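1/ Every November my inbox fills up with "free returns, no questions asked." I've started asking questions.

2/ Odwood says returns are free. Read down the page and it's store credit unless you bought at full price, and almost nothing there is ever at full price. So who is getting the free part?

3/ Then the packaging claims. Fivus says its boxes are "made to be used again." Used again by whom? I have a closet full of boxes I was told to keep. I have used none of them again.
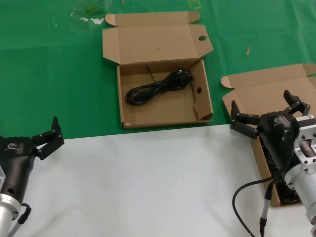

4/ Indira Murthy asked if I'm being unfair, and maybe. She sent back a lamp to Stara and had her money in 2 days. Good for her. I sent back a desk fan and got 132 points. Points! I don't know what a point is worth and the chat window wouldn't tell me.

5/ The one that really bugs me is the "restocked" promise. You send a thing back and they say it goes to another happy customer. I asked D'Souza what share of returns gets sold again. The reply thanked me for caring about the planet.

6/ Lavanya Krishnan worked a returns desk for a while and says her shift was expected to clear 1,000 parcels and usually got to 935. You tell me how closely anyone looks at a charger at that speed.

7/ Accessories are the worst of it. A cord costs next to nothing, so why would a store pay a person to check it and tape it up again? I'd love to see the math. I've asked three stores for it.

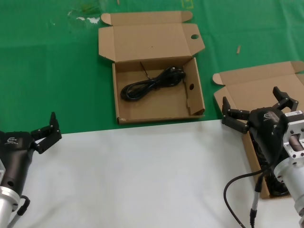

Power cable, coiled, in an open cardboard box.

8/ I'm not telling anyone to stop sending things back. If it's broken, send it back. I just don't buy that it's free, and I'd like one store to put a number on the page.

9/ Odwood has now replied with a link to the same page I quoted in 2.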